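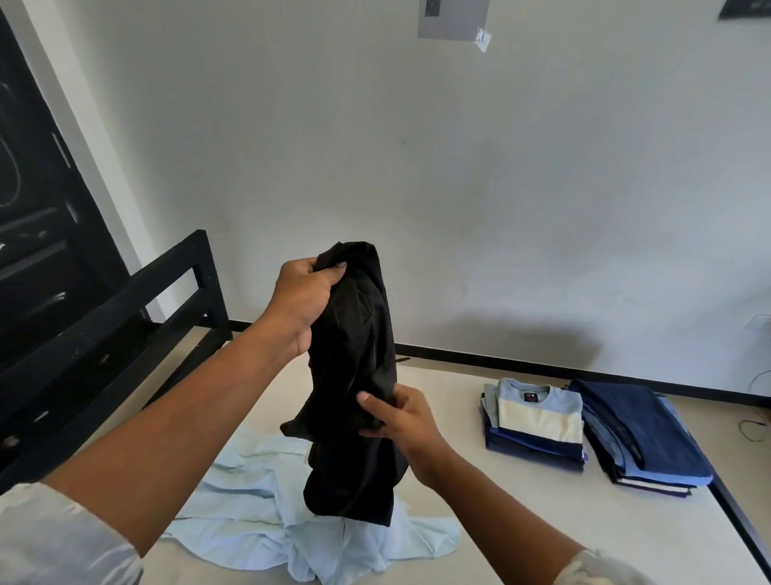

Does a fifty-dollar brush pen letter any better than a cheap one?

Kimutai Mollel had his doubts, and he had paid for the Bodnár himself.

He tried it at the kitchen table after supper, on the back of a gas bill. The downstroke came out fat and the upstroke came out fatter. The leaflet in the box promised "a line that breathes." He wrote the word breathes and it looked like a row of sausages.

"You're holding it too straight," his sister said.

"It's a pen. How else would I hold it?"

She had taken the class at Ondaseck, the art store in Bradalitz, where a man in an apron told up to 300 people a year that their hands already knew the alphabet. Kimutai didn't believe his hands knew anything. They had failed him at piano and at pie crust.

Still, he went on. He did a page of lowercase a's. Then he dug in the drawer for the old Vukton, the one that came free with a sketch pad, and did a page of a's with that. He shuffled the sheets behind his back and laid them down in front of her.

"Which is the good pen?"

She studied them longer than he liked. She tapped the left one.

"That's the free one," he said.

"Are you sure? You shuffled them."

He looked again. He had been sure until she asked. He turned the sheets over, looking for the gas bill, but both pages were plain paper and the ink was the same black.

"Do another page," she said, and pushed the Bodnár across the table. He picked up the Vukton.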